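Asunto: Re: Robo en el almacén de Polcombe
Fecha: 8 de enero de 2023

Hola a todos:

Contesto al mensaje de Jalia, que copio en parte:

> Según el periódico, entraron por la puerta trasera y se llevaron 40 bicicletas.
> ¿Alguien sabe si hay detenidos?

De detenidos no he leído nada. La nota de la policía habla de 28 bicicletas y no de 40.

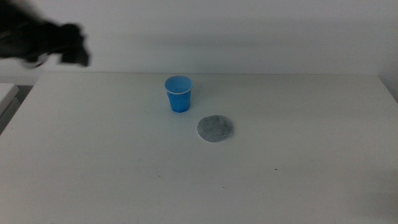
La diferencia viene, creo, de que el periódico sumó las 12 que Cliltedier había retirado en enero para reparar. Les escribí para que lo corrijan - todavía no responden.

> También dicen que hay recompensa.

Sí, la ofrece la empresa Tănase y son 800 euros.
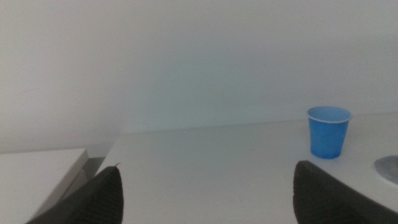

Se paga solamente si la información sirve para recuperar el material. Quien vio algo debe llamar a la comisaría y dar el número de expediente, que termina en 17.

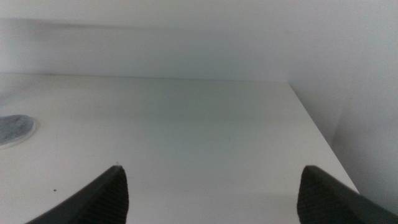

Para los que guardan cosas allí, falta todavía la lista de daños. Pueden dejármela en la oficina, encima de una mesa blanca como la de la foto, pegada a la pared. Por favor, escriban el número de cuadro si lo tienen.

Un saludo cordial,
el encargado de la lista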